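How to Sort Out a Kitchen Drawer Without Buying a System

Posted 7 Jun 2022 in Kitchen, Small Fixes

I have read a lot of drawer advice over the years and most of it is written to sell you bamboo. The pattern is always the same. You are told your drawers are a source of stress, you are shown a drawer with eleven matching spoons in it, and then there is a link. I don't believe a messy drawer is a source of stress. I think it is a drawer you have to dig in, and digging in it is annoying, and you can fix that in an afternoon with a tape measure and maybe one cheap tray.

This page covers one ordinary cutlery drawer and one utensil drawer. If you have a deep pan drawer, the measuring part applies and the rest mostly doesn't.

What you need

A tape measure, preferably a metal one
A pencil and the back of an envelope
A damp cloth and dish soap
A cardboard box
Scissors and some scrap cardboard (cereal boxes are fine)
Possibly a tray, but don't buy it yet

Step 1. Empty the whole thing

Take everything out and put it on the counter. You will want to skip this and just tidy the top layer. I have tried the top layer method many times and it lasts until the next load of dishes.

Wipe the drawer out while it's empty. Crumbs collect in the back corners, so pull the drawer all the way to its stop and reach in. If yours has a release lever on each runner you can lift the whole drawer out, but support it from underneath, and look at which way the levers go before you start pulling. I bent one on my old place's drawers by assuming both levers pushed down. One went up.

Step 2. Get rid of less than they tell you to

The standard rule is that if you haven't used something in a year, it goes. I don't care for this rule. I use a cherry pitter in July and at no other time, and some years there are no good cherries. The pitter stays. What it doesn't do is live in the front of the top drawer.

So make two piles only. The first is what you reached for in the last two weeks. The second is everything else. The first pile goes back in the drawer. The second goes in the cardboard box, and the box goes on a shelf you can reach without a ladder. When you need something from the box, get it out and let it back in the drawer. After a couple of months you'll have a fair idea of what the box is really for.

Broken things are the exception. A peeler that doesn't peel can go today. So can the second and third can openers, if you tested all three and only one works. Test them on a can, though. I threw out the good one once.

Step 3. Measure the inside, and measure it low

This is where most people go wrong, and I include the people who write the product pages.

You want three numbers: width, depth front to back, and height. Take all of them inside the drawer. Width is the tricky one. Plenty of drawers have metal sides that slope or step in near the bottom, so the width at the top edge is bigger than the width at the floor. A tray sits on the floor. Measure there.

Check the width at the front and again at the back. In older wooden drawers these can differ enough to matter. Write down the smaller number.

For height, measure from the drawer floor up to the underside of whatever passes over it when you close it, usually the cabinet frame or the counter. Then take a little off. A ladle lying on its back is taller than you think, and a drawer that jams shut on a ladle is a very irritating thing to open.

My neighbor Lorenz Haslinger says he just measures the outside of the drawer front and subtracts two inches. He has returned three trays.
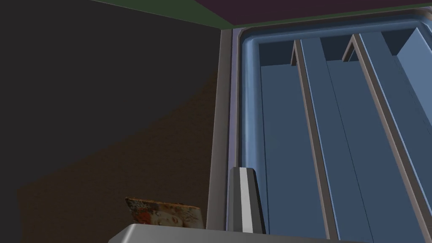 Once you have the numbers, don't round them up. Shops describe tray sizes in a very loose way. Some list the outside of the rim, some list the base, and a few list the box it ships in. If the page doesn't say which, ask, or buy somewhere you can take it back without a fight.

Step 4. Make a cardboard version first

Before you spend anything, try the layout in scrap cardboard. Cut strips a bit shorter than the drawer is high, fold a one-inch flap at each end, and tape the flaps to the inside of the drawer. Use painter's tape so it comes off again. It'll look terrible. Leave it for a week anyway.

The week tells you things you can't work out by staring. In my case I found that I had given knives the best slot out of habit, when what we grab most is teaspoons. I also found that a lane for chopsticks needs to run the full depth of the drawer or they ride up over the divider and get loose.

A few layouts worth trying:

Lanes front to back. The usual one. Good for forks, knives and spoons, and easy to put away without looking.

Lanes side to side. Better in a shallow drawer that doesn't open all the way, where the back half of a long lane is lost to you.

Lanes on a slant. You get a longer slot out of the same drawer, good for a rolling pin or a bread knife. You also get odd triangles in the corners, and whatever you put in the triangles will be forgotten. I'm not convinced the trade is worth it unless you own something that won't fit any other way.

One open space. For utensils this is often fine. I know that's not what a how-to page is supposed to say. If you have six large utensils and you can see all six, dividers are only getting in the way.

Step 5. Decide if you need a tray at all

Many readers can stop at Step 4 and replace the cardboard with something a bit stiffer. Augustina Abubakari, who used to share this column with me, ran hers on cardboard for so long that she ended up covering it in contact paper and calling it done. You can wipe contact paper. It isn't pretty, but the drawer is closed nearly all the time.

If you do want a tray, here is what I'd look at and what I'd ignore.

Look at the corners inside the compartments. Rounded ones wipe clean. Sharp ones collect crumbs, and you end up in there with a toothpick.

Look at how much of the width goes to the walls. A thick divider is space you paid for and can't use. Four thick dividers can cost you a whole lane.

Look at the underside, if you can. A light tray with nothing on the bottom will slide forward every time you open the drawer and back every time you close it. A piece of rubbery shelf liner cures this for very little money, so I wouldn't pay extra for a tray that promises not to move.

Ignore "expandable" unless your drawer is an awkward size and you've found no fixed tray that fits. The sliding sections overlap, crumbs get into the overlap, and in the two I've owned the wings crept inward over time. The Flosura one was better than the Zurna one. Neither is still in my kitchen.

Ignore "antimicrobial." You wash your forks. Wash the tray now and then, too.

Ignore the number of compartments on the label. More is not better when half of them are too narrow for a hand. Put your own fingers in a slot before you buy. If you can't pick up a teaspoon from it easily, you'll stop using it.

Step 6. Put things back in the right order

Load the drawer by how often you reach for something. Most used goes at the front, on the side of your stronger hand. If two people cook and one is left-handed, you'll have to argue it out, and I can't help with that.

Face all the handles the same way, toward you. Sharp knives shouldn't be loose in here at all. If a block or a wall strip isn't an option, use a blade cover, even a homemade one from folded cardboard.

Now close the drawer, open it fast, and see what moves. Anything that jumped its lane needs a longer lane or a different home.

Step 7. Leave it alone

Don't label it. Labels inside a cutlery drawer are for photographs. Anybody can recognize a fork.

Don't schedule a monthly reset, either. If the drawer drifts back into a mess within a few weeks, the layout is wrong and resetting it will only hide that. Go back to the cardboard and change one lane.

Questions that came in by email

Benvinda Tavares asked if felt lining stops the clatter. Somewhat, yes. It also holds water if you put things away damp, and in my experience it starts to smell. I'd go with the shelf liner and put up with a little noise.

Xinyi Jiang has a drawer too narrow for any tray she can find, and wants to know if she can cut a plastic one down. You can, with a fine-toothed saw and some patience, but you lose the rim on the cut side and that is what keeps it stiff. Sand the edge well. I would try two small bins side by side first.

Jinlong Lu wrote to say he followed an earlier version of this page and his drawer now won't close. Check behind it, Jinlong. Take the drawer right out and look on the cabinet floor. When mine did this it was a rubber spatula that had gone over the back, along with a takeout menu and the lid to a spice jar I'd stopped looking for.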